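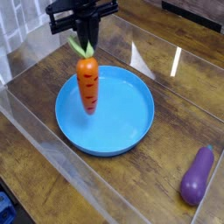
New house rules for the Lillari cells take effect in September, all 20 lines of them. Hands stay outside the panels while the arm has power – yes, even to rescue a vegetable. Anything dropped stays dropped until the run is stopped and logged. Cheng-en Man has trimmed the old handbook from 83 pages, a length that protected mainly the shelf it sat on. Send objections to Hiu-tung Tsang, in writing, before noon.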